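Changes to the Practical Assessment for the Teaching Certificate Intake

Culela College of Education has revised the practical assessment used for admission to its one-year teaching certificate. The changes apply to applicants for the next intake and to anyone who deferred a place from the last one. Applicants who already hold an unconditional offer are not affected and do not need to resubmit anything.

What is changing

The 200-point scale remains. Under the old arrangement the written paper carried 160 points and the practical carried 40. The written paper now carries 140 points and the practical carries 60. The pass mark for each part is still set separately, and a high score on one part cannot be used to make up a shortfall on the other.

The practical was previously a single prepared lesson segment. It now has two parts. The first is a prepared segment on a topic taken from the published list. The second is an unprepared explanation task, in which the applicant is given a short worksheet containing typical student errors and must explain to the assessors how the errors arose and what to do next. Planning time for the second part is 4 minutes. Notes made during planning may be kept and referred to, and are collected at the end.

Subject groups

Mathematics, general science and language arts applicants take both parts in their own subject. Applicants in the combined elementary track take the prepared segment in a subject of their choice and the unprepared task in mathematics. Applicants for early childhood are assessed under a separate scheme, which has not changed.

The topic list for each subject will be posted on the Ultodgate applicant portal in February. Topics on last year's list should not be used. A segment prepared on a topic outside the current list will be stopped and scored as not attempted.

Booking a slot

Slots are booked through Ultodgate after the application fee has cleared. The portal shows the Skokisley and Meléndez centers by default. Applicants who need a different center for reasons of disability should complete the access form before booking, as the portal does not allow a center to be changed once a slot is confirmed. A slot may be moved once within the same center, provided the new slot falls inside the same assessment window.

Morning slots start at 8:30 a.m. and afternoon slots at 1:15 p.m. Check-in closes at the start time printed on the admission slip. An applicant who arrives after check-in has closed is recorded as absent and may ask to be placed on the standby list, which is filled in order of request.

Documents

Bring the printed admission slip, one form of government photo identification, and a copy of the lesson outline for the prepared segment. The outline must fit on one side of a letter-size page. It is used by the assessors to follow the segment and carries no points of its own. Degree transcripts are not checked at the center and should be uploaded to the portal. Transcripts issued in a language other than English need a certified translation, and the translation must be uploaded as a separate file.

The name on the identification must match the name on the application. Applicants whose name has changed since they applied should update the portal record first and allow time for the slip to be reissued.

Scoring

Two assessors score each part independently. Where their totals differ by more than the permitted margin, a third assessor reviews the recording and the two closest totals are averaged. Scores are given against four headings: accuracy of content, order of explanation, use of questions, and response to error. The last heading is weighted more heavily in the unprepared task. The full descriptors are in section 3 of the applicant handbook.

Results appear on the portal with the written paper score. Comments from assessors are not released, but an applicant who does not pass the practical will be shown the score under each heading. A request for review must be filed through the portal and can concern procedure only. The judgment of the assessors is not open to review.
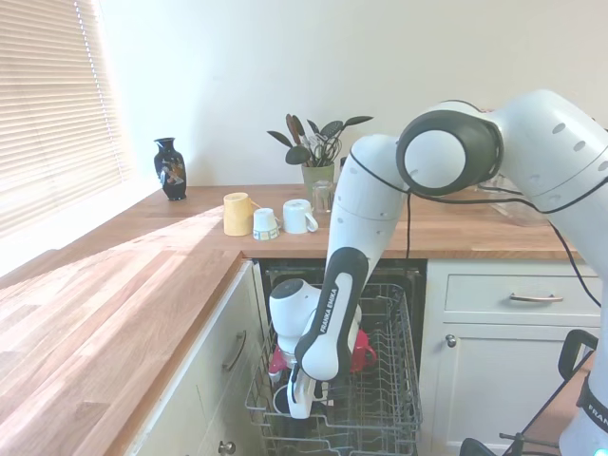 Chantal Desjardins wrote that the planning time is too short for the mathematics worksheets. Her point was that an applicant has to work each problem before the error can be identified, and that this takes longer for a three-step fraction problem than for a marked-up paragraph in language arts. She asked whether correct answers could be printed on the sheet.

The mathematics worksheets will carry correct answers from this intake on. Worked solutions will not be included, as tracing the error is part of what is scored. The planning time stays the same for all subjects.

Retakes

An applicant who passes the written paper but not the practical may retake the practical alone at the next window. The written score is carried forward once. The retake fee covers both parts of the practical, and a single part cannot be retaken separately. A new topic must be chosen for the prepared segment.

Questions on booking should be sent through the message form in Ultodgate, with the application number in the subject line. Questions on the topic lists go to the subject offices, whose contact details are on the back page of the handbook.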